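# Basket Storage Report, Part B

Our group picked storage baskets because Rin Hamada and I both live in dorm rooms with one shelf each. The question was simple: which baskets can you put away inside each other when you don't need them? We had a budget of 600 kronor and a list of 12 baskets to try, and I spent way too long comparing rims (I have opinions about rims now!).

The best match so far is a pair of woven rectangular ones. I like them because the sides flare out a little, so one can settle into the other, and the color difference makes it easy to grab the one you want.

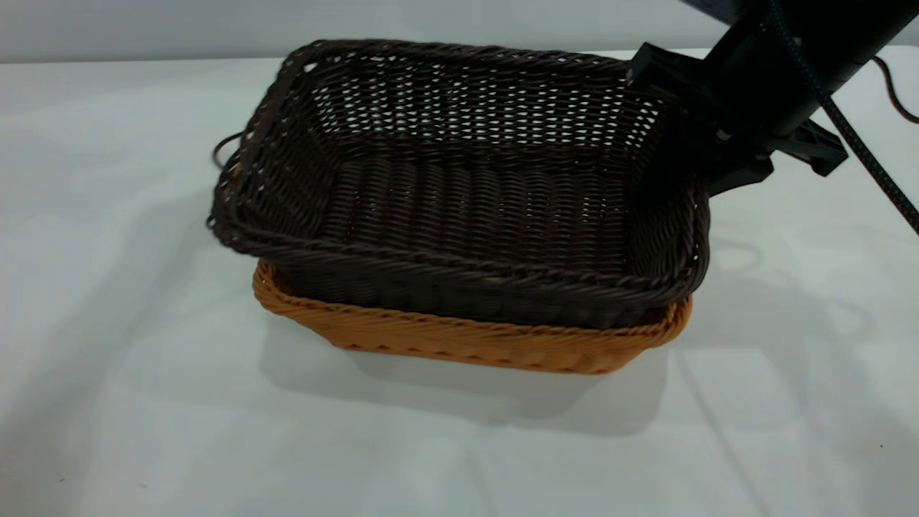
*Fig. 2. Dark brown basket nested on the tan one.*

The dark one has a few loose strand ends at a corner, where the braid goes around. Ryota Matsuda thinks we should take points off for that. I'd let it go — it's going to hold socks — but we put it in the notes anyway.

Next up is the labeling part, which Rin is writing. I also want to redo our scoring sheet before November, as "looks nice" and "stacks nice" ended up in the same column and now I can't tell which score was which.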